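About Us | Who We Are
September, by Liette Fraser

Most cooking schools will tell you they change lives. We doubt it. Randthorpe teaches adults to cook dinner, and after 14 years we still can't promise more than that.

The school was started by Sheldon Lapointe, a hotel cook who had grown tired of classes where the teacher did the chopping and the students drank the wine. His first course ran 22 weeks. Almost everyone quit before the end, and he took the hint. Courses now run six weeks, in the evening, and you do your own chopping.

We don't hand out certificates. Employers have never asked for one, as far as we know, and the paper costs money. We don't teach "superfoods" either, and we're not sure what the word means. Casimiro Arrieta teaches stocks, beans and cheap cuts. Driss Tazi teaches bread, and will argue with anyone who claims a starter has to be a hundred years old.

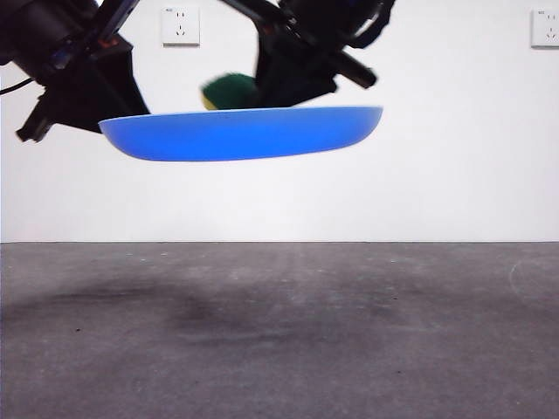
Plating gets one evening, which some students think is too little. We think it may be too much. Food that tastes flat doesn't improve when you move it to the middle of the dish and wipe the rim.

Classes are capped at 14 and cost $160, ingredients included. If you drop out after the first night, we keep $30 and refund the rest.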